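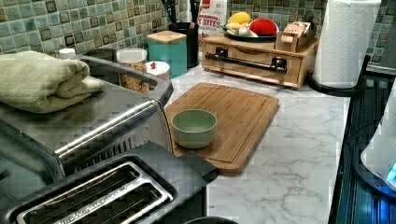 Según Liv Holmgren, lo caro no es el brazo, es todo lo que se olvida en el presupuesto: montaje, repuestos, horas de formación. Con esa idea abre Jeketti su plan de compras, presentado hoy.

15 de junio de 2022. Jeketti comprará 6 brazos robóticos de sobremesa para tareas de cocina doméstica: recoger cuencos, despejar tablas de cortar, trabajar junto a tostadora y horno. Presupuesto total: unos 300 mil euros. De esa suma, 76 mil quedan reservados para mantenimento y piezas.

Primera entrega en octubre. El resto, según calendario del proveedor, aún por cerrar. Han presentado oferta Leclerc y Jerneck; se valoran precio, plazo y garantía (mínimo 7 años, sin excepciones).

"Preferimos pagar más al principio y no parar luego por una pinza", dice Ferdinand Plattner. Encimeras estrechas, mucho objeto pequeño: el pliego pide bases compactas y cambio de pinza sin herramientas.

Dudas sobre el pliego: Touran Kazemi, departamento de compras. Se contestará por escrito a todos los licitadores por igual, tambien a los que entren tarde.

Noticias relacionadas
Jeketti amplía el contrato de repuestos con Dereck
Alquilar o comprar: cuentas para un brazo de sobremesa
Pliego técnico, versión revisada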